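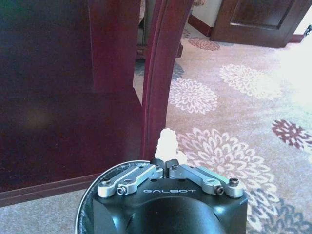

Seit März backe ich mein Brot komplett selbst, also kein Kauf mehr beim Bäcker, auch keine Brötchen am Wochenende. Ein paar Leute wollten wissen, wie das im Alltag läuft. Ich schreibe es mal der Reihe nach auf, dann muss ich es nicht jedes Mal einzeln beantworten.

Ausgangslage: Haushalt mit drei Personen, normaler Elektroherd, Ober- und Unterhitze, Baujahr unbekannt. Keine Knetmaschine. Eine Mühle habe ich auch nicht, das Mehl kaufe ich fertig.

Das Mehl kommt aus der Mühle in Hesembridge. Die haben einen Verkaufsraum, der nachmittags ab zwei offen ist. Ich nehme Roggen 1150, Weizen 1050 und etwas Vollkorn. Im Supermarkt gibt es hier meistens nur 405 und 550, damit kommt man bei Mischbrot nicht weit.

Sauerteig: Ich habe ihn selbst angesetzt, Roggenvollkorn und Wasser, nichts weiter. Am zweiten Tag hat er stark geblubbert, danach zwei Tage gar nichts. Das ist normal. Viele werfen ihn genau da weg. Am fünften Tag ging es wieder los, nach gut einer Woche habe ich das erste Mal damit gebacken.

Das erste Brot war flach und sauer und innen klitschig. Wir haben die Hälfte gegessen, der Rest ist zu Bröseln geworden.

Das zweite war auch nicht besser. Ich hatte den Fehler beim Mehl gesucht, es lag aber an der Temperatur. Unsere Küche hat im März morgens 17 Grad. Da kann der Teig stehen, solange er will.

Seitdem steht die Schüssel im Backofen, Ofen aus, nur die Lampe an. Das ergibt bei uns 27 Grad. Bitte mit Thermometer nachmessen, bei anderen Öfen wird es deutlich wärmer.

Rezept, nach dem ich inzwischen meistens backe, ergibt zwei Laibe:
700 g Roggenmehl 1150
518 g Wasser für den Hauptteig
400 g Weizenmehl 1050
320 g reifer Sauerteig
22 g Salz

Die 518 sind kein Tippfehler. Ich hatte beim dritten Versuch zu viel reingekippt, die Waage zeigte 518 an, und das Brot wurde das beste bis dahin. Ob 510 oder 525 genauso gehen würden, habe ich nie getestet. Mit Mehl aus einer anderen Mühle stimmt die Menge wahrscheinlich sowieso nicht.

Ablauf bei mir: Sauerteig abends auffrischen, über Nacht stehen lassen. Morgens alles mischen, von Hand, fünf Minuten. Roggen muss man nicht lange kneten, der bildet kein Gerüst wie Weizen. Eine Stunde ruhen, teilen, formen, dann anderthalb bis zwei Stunden in die Gärkörbe.

Formen heißt bei dem Teig: nasse Hände, rund drücken, in den bemehlten Korb. Der klebt. Wer ihn so lange mit Mehl bestreut, bis er nicht mehr klebt, hat am Ende ein trockenes Brot.

Gebacken wird bei 250 Grad, nach zehn Minuten runter auf 210, insgesamt knapp eine Stunde. Zum Bedampfen steht eine alte Pfanne auf dem Ofenboden, da kommt eine halbe Tasse heißes Wasser rein. Gesicht weg beim Öffnen.

Klopfprobe funktioniert, wenn man weiß, wie hohl klingt. Ich habe es anfangs nicht gewusst. Mit Einstichthermometer ist es einfacher: 97 Grad im Kern, dann raus.

Anschneiden erst am nächsten Tag. Bei Weizenbrot egal, bei Roggen nicht. Frisch geschnitten schmiert die Krume am Messer und man denkt, es sei nicht durch.

Lagerung: Steinguttopf mit Deckel, Schnittfläche nach unten. Hält bei uns fünf bis sechs Tage. Einmal die Woche mit Essigwasser auswischen. Im Mai hatte ich das zweimal vergessen und prompt Schimmel, da flog ein halber Laib in die Tonne.

Zum Gewicht, weil das auch gefragt wurde: Ein Laib wiegt fertig etwas über 800 g. Früher haben wir immer den großen Laib vom Bäcker in Tutham geholt, 1420 g hatte der letzte, ich habe ihn zu Hause auf die Waage gelegt. So große backe ich nicht, die gehen in meinem Ofen außen zu und bleiben innen feucht.

Kosten: Ich spare weniger, als ich dachte. Mehl ist billig, Strom nicht. Deshalb backe ich immer zwei Laibe auf einmal und friere einen halben in Scheiben ein. Wer nur einen kleinen Laib pro Woche isst und dafür jedes Mal den Ofen aufheizt, sollte vorher nachrechnen.

Zeit: Arbeit sind es zusammen vielleicht 40 Minuten. Der Rest ist Warten, man muss aber in der Nähe sein. An Tagen, an denen ich nach Zodesdale muss, backe ich nicht. Der Zug zurück ist zu unzuverlässig und überreifer Roggenteig läuft im Ofen breit.

Brötchen sind ein eigenes Thema. Ich mache sie mit wenig Hefe über Nacht im Kühlschrank, 3 g auf 500 g Mehl. Geschmack gut, Kruste nach zwei Stunden weich. Da sind die vom Bäcker besser, das gebe ich zu.

Was ich gekauft habe: zwei Gärkörbe aus Peddigrohr, eine Teigkarte, das Thermometer. Den Backstein habe ich gebraucht bekommen. Die Teigkarte hat zwei Euro gekostet und ich benutze sie jedes Mal. Den Teigritzer hätte ich mir schenken können, ein scharfes Messer geht auch.

Gärkörbe nicht spülen. Ausklopfen, trocknen lassen, ausbürsten. Meine habe ich einmal nass in den Schrank gestellt, seitdem haben sie dunkle Punkte und ich habe mir neue geholt.

Urlaub: Sauerteig füttern, einen Tag stehen lassen, in den Kühlschrank. Zwei Wochen hält er locker durch. Zur Sicherheit habe ich etwas davon dünn auf Backpapier gestrichen, getrocknet und zerbröselt. Liegt in einem Schraubglas im Vorratsschrank.

Nachtrag, wegen der Frage nach glutenfrei: Kann ich nichts zu sagen, habe ich nie gemacht.

Noch ein Nachtrag: Ja, das Rezept geht auch in der Kastenform. Dann etwas mehr Wasser, und die Form nur zu zwei Dritteln füllen. Als Nächstes probiere ich ein Schrotbrot mit Brühstück, das Schrot habe ich schon hier.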